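Trunddale bench task records: README

Recordings and shift notes from the two-arm assembly bench at the Trunddale site
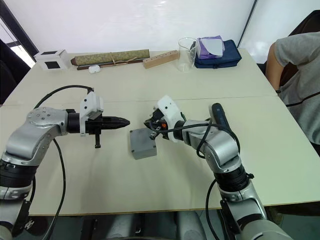
The records come from one bench in the electrical sub-assembly area, where Fikine makes up small enclosures and junction boxes for building contractors. They were put together to answer two questions. The first is which handling steps a two-arm robot can take over at a bench laid out for people. The second is what happens to the job of the person who used to do those steps. Most releases of this type deal only with the first. Users who want the arm data alone can ignore the notes folder, but should still read the section on interventions.

Contents

The release holds 2164 episodes. Of these, 1545 are marked complete, meaning that the part reached its end position without a person touching it. The rest are marked assisted, stopped or void. Void episodes are kept because several were voided for reasons to do with staffing and not with the machine, such as a shift change halfway through a run.

Each episode folder contains:
- head camera video
- joint positions and gripper opening for both arms
- a task label and a plain text instruction
- an outcome mark
- an operator note, which may be blank

Folder names starting with G were recorded under the Gorley work instruction, the older of the two. Names starting with P follow the Peixoto instruction, which replaced it in August. The two differ in where the part is put down between steps. Gorley puts it down close to the right arm, Peixoto at the midpoint. Do not mix them when training on placement.

Tasks

Pick and present: one arm lifts a part and holds it for the other.
Turn over: the part is turned so that its underside faces up.
Pass across: the part moves from one side of the bench to the other.
Line up: the part is squared to the near edge of the table.
Return: the part goes back to its start position.

No task includes wiring, fitting of seals or final inspection. These stay with the assembler. An early plan had the robot closing lids as well. It was dropped after assemblers pointed out that they check the seal by feel while closing the lid, so taking away the lid step would have taken away the check.

Bench conditions

The working surface is made of two white tables pushed together. There is a seam between them, and small parts can catch on it when they are slid and not lifted. Episodes where this was noticed carry the tag seam. The tag was applied by hand and is not complete.

The far side of the bench was not cleared for recording. Items unrelated to the task stay along the back edge and change from one session to another. They are not labelled. People may be seated at or near the table during an episode, and clothing and arms can appear at the side of the picture. Faces were blurred before release where they occurred.

Window light was not controlled. Sessions that began before 8 am tend to have lower contrast on the left, and grey parts are harder to separate from their own shadow.

Changes to the job

Before the trial, an assembler fetched, turned, wired, closed and checked each box. During the trial the same person loaded the bench, watched the arms, dealt with stops and did the wiring and checks. The notes folder holds 50 shift notes written by assemblers in their own words, lightly edited to remove names.

Points that recur in the notes:

Less wrist strain on days with many turn-over tasks. This is self-reported, and no medical measure was taken.

More waiting. Pace was set by the arms, and several people found it harder to judge when to take a short break.

Stops during wiring were disliked more than any other kind, as the assembler had to put down a half-finished connection to clear them. From the Peixoto instruction onwards, the arms hold position and the stop can be left until the connection is done.

Pay grade was unclear. Clearing faults had been a technician's duty. The site moved bench operators up one grade after the first two months, and notes from before that change read differently from those after it.

No posts were removed during the trial. The period is too short to say anything about staffing in the longer run, and the records should not be cited for that purpose.

Interventions

An intervention is any moment when a person touches the part, an arm or the stop button. Start times are logged from the button where it was used and by hand otherwise. Hand-logged times can be late by some 300 milliseconds. Trim with a margin.

Known problems

Operator notes are missing for most evening sessions.
Outcome marks in the G folders were given by one person and never checked by a second.
Gripper opening drifts slightly over long sessions. The raw values are supplied uncorrected.

Use

Free for research and teaching. The shift notes may be quoted in short extracts. They may not be used to assess or compare individual workers, and attempts to match notes to people seen in the video are outside the terms of release.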